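Lenance student team - tool sorting project
Speaker notes, November 2022
Speaker: Iraís Tovar

Slide 1. Title
Say name, club, year in the program. State the task in one sentence: two arms, one box of hand tools, each tool handled by name on request. Do not read the slide.

Slide 2. Work at hand
Leave both up for the length of the task statement. 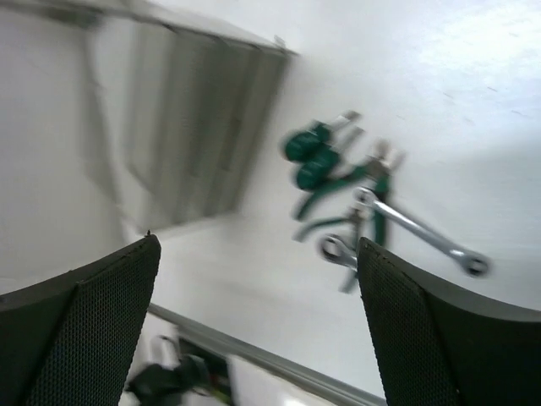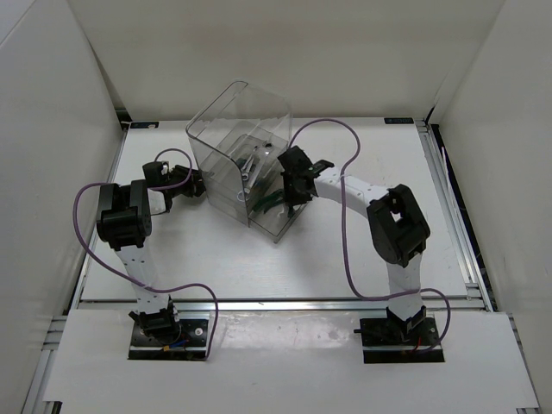

Slide 3. Scope
Three tool classes this term: pliers, combination wrenches, screwdrivers. Sockets were dropped in July. Mention that the Findmont rules allow sockets for bonus points and that we are not taking them.

Slide 4. Why two arms
One arm can lift a tool out of a container. It has trouble when the tool lies flat against a side. Our approach: one arm steadies, the other picks. The roles are not fixed. The planner assigns them per tool according to which gripper has the shorter reach.
Expect a question on collisions. Answer: a keep-out volume around each elbow, checked before every move. It is conservative and costs time. Robles has the numbers in her section, so send detailed questions there.

Slide 5. Data
We recorded 706 demonstrations by hand teleoperation. After review, 287 were thrown out. Reasons, in order of size: operator paused too long, dropped tool, camera clock drift. Go slowly on clock drift. If the wrist stream and the fixed stream disagree by more than 40 milliseconds, the run is rejected automatically.
Skip the training curve unless someone asks for it.

Slide 6. Motion blur
Fast wrist moves smear the tool edges, and the detector loses wrenches before it loses pliers. Polished steel on a light background has little contrast to begin with. Colored grips help.
Two fixes tried:
Shorter exposure. Worked, but needed more light, and the added lamp put glare on the wrench shafts.
Slower approach over the last stretch of the move. Kept. Adds 700 milliseconds to each pick.

Slide 7. Cables
Short slide, but judges ask. A cable that is too tight pulls on the wrist joint at full extension. A cable that is too loose can catch on the other arm. We set the slack with both arms at their farthest reach, then taped the length on a drawing so the next team can repeat it.

Slide 8. Failures
Overlapping pliers are still the worst case. The detector tends to merge two pairs into one object and places the grasp point between them. Flamine, our simulator, does not reproduce this - the handle geometry in it is too clean. Say this plainly. The judges last year marked us down for being vague about simulation gaps.

Slide 9. Next term
Segment handles and jaws as separate parts. Add a regrasp step after a failed pick. Rewrite the start-up script so that homing runs one arm at a time.

Slide 10. Questions
Repeat each question into the microphone before answering. Backup slides: 11 is the wiring diagram, 12 is the parts list, 13 is the keep-out volume math. If the clicker fails, use the arrow keys on the laptop.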